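Leave a shelf empty

Posted July 21, 2019 by Giorgia Marchetti

Quick one because I have a bus. Every storage article says the same thing - buy bins, fill the shelf, label the bins. I disagree. An open shelf should be left partly bare and people should stop treating that as a failure.

Open cubbies are honest furniture. No door, no hiding. Put forty things in them and you have forty things to look at over breakfast. And to dust. My aunt had a white unit like that, paid 900 for it, and you couldn't find the scissors in it for years.
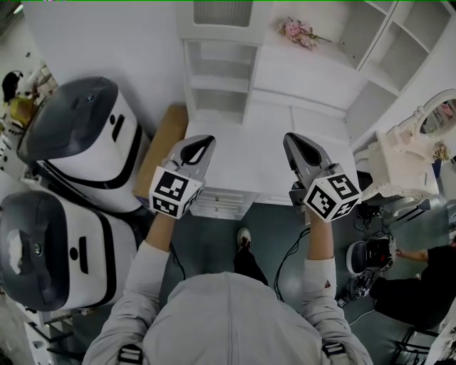
So what goes where? Flowers on top, fine. Fake ones, also fine, I'm not a snob. Small stuff in the drawers, all of it - batteries, tape, the odd key. The countertop stays clear or it becomes the place were mail goes to die. Same with a vanity. One little bunch by the mirror is plenty.

Then doors. I used to want clear glass everywhere. Wrong. Ribbed glass lets the light do something and blurs the mess behind it, so you get to be lazy in one spot and strict in the others. That's the whole deal for me, one lazy spot per cabinet.

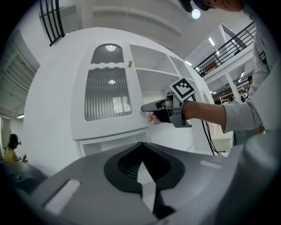 Frosted ribbed glass on the left, open shelves on the right.

Somebody will write in and say empty shelves are a waste of space. Ok. But you already paid for the space, you dont have to fill it to get your money's worth. Try it until September. Take out half, put back what you miss.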